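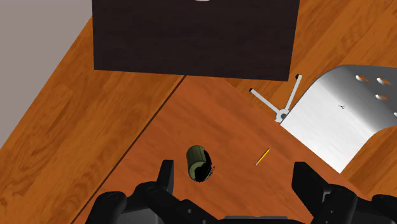 Review: Cusix simulator, seen at the Davden open day

I went to the Davden open day in Carnegie on April 17, 2019, mostly to see Cusix, the simulator Fulto sells to people who train robot arms. The demo ran on two screens at the back of the hall. You could drive the arm yourself if you were willing to wait, and I got two turns.

The view I used was the one from the wrist, looking out between the fingers. It takes some getting used to. The fingers fill a lot of the screen and you have to judge depth from very little. After a few minutes I could line up on a pencil or a small green can without much trouble.

The rendering is good where it counts. Wood grain is convincing, and the bent metal of a chair seat shades the way it should. Dark surfaces are weaker -- a big brown box looked nearly flat to me, and I had a hard time telling how far away it was.

Setup looked simple. The staff loaded a new room from a menu while we watched. The library comes with 954 objects, and you can add your own, though I didn't see that done.

A single seat is $3365 a year. There is a school rate of $400, limited to one machine, and it leaves out the batch tools.

I would have liked a printed list of the keyboard controls at each station. The trial version opened for download in March, and I plan to run it on my own desktop before paying for anything.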